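Sorting out the desk: a little gallery

Hello again! A few of you were kind after I moaned about the state of the room, so here's some more chatter about it. It's a desk tidy more than a room tidy (I know my limits) and it took me the best part of an evening, mostly because I stop and look at everything I pick up. Masks and the white foam box first.

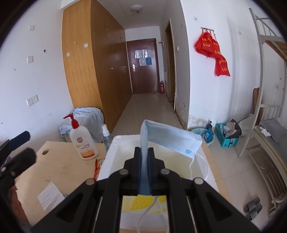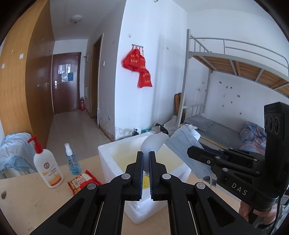
I've kept foam boxes for years and I'm not sorry. They weigh nothing, they don't scratch the desk, and if one goes yellow inside you can throw it out without a pang. My mum kept hers on top of the fridge, stacked up nearly to the ceiling, and every Christmas one would come down with something in it that we'd all forgotten about. Mine has ended up as the "doesn't live anywhere" box, which every room needs at least one of.

Masks are the thing I can never find a home for. I bought a bulk pack last September, 80 of them for hardly anything, and ever since then they've turned up in coat pockets, in books, under the pillow, once in the kettle cupboard. Anel Oosthuizen, who had the top bunk before me in my old place, used to hang hers on a nail by the door, and I laughed at her for it, and now I think she had it right all along. So the plan is one pouch for clean ones and straight in the bin with anything I've worn. I've ordered a zip-up one from Mokgethi (the plain one, they do a spotty one as well but I'd get tired of it).

The bottles stay out on the desk. I did try putting the hand lotion away in a drawer and I simply stopped using it, and by the end of that winter my knuckles looked like tree bark. Pump bottles want to be somewhere you can whack them with one elbow. Same goes for sprays. If I have to open a door to get at it, I won't wipe anything down, and I know that about myself by now.

Snacks! I'm firm about snacks now, or I'm trying to be. Peanuts are allowed on the desk because they're dry and they don't roll far. Biscuits aren't, after what happened to my old keyboard. Severino Zabala sent me a long message saying all food should live in a tin with a lid and that I'd be sorry when the ants came, and he's probably right, but I've been here two summers and not seen one yet. The tin I've got my eye on is the tall one by Cosero. It's a bit dear for a tin, so it may have to wait until my birthday.

A word on cable holes, as I had three messages about them last time. Please use yours if your desk has one! Feed the plug down before you push the desk back against anything, otherwise you'll be lying on the floor with a torch in your teeth like I was. Some desks come with a little plastic cap for the hole and some don't. Falon sell them separately and you need to measure right across the hole before you order. I didn't, and I now own two caps that fit nothing.

Wardrobes next, I think, and I'm dreading it. Drawstring bags are brilliant for that sort of job because you can hang them up and stop thinking about what's inside, though I do end up with one full of other drawstring bags. If anybody has a clever way of storing a winter duvet when you sleep in a bunk, do tell me. I've tried the vacuum kind from Avier and it went flat beautifully and then puffed itself back up overnight while I was asleep, with a sort of sighing noise. Frightened the life out of me.

Oh, and someone wanted to know how I clean a wooden desk. Damp cloth, drop of washing-up liquid, dry it straight after with a tea towel, and leave it bare for ten minutes before you put everything back. I don't bother with polish, it only makes the paper stick.

Comments are open under the gallery as usual. I read all of them, usually with a handful of peanuts, and I'll put the wardrobe pictures up once I've been brave enough to get to the bottom of it.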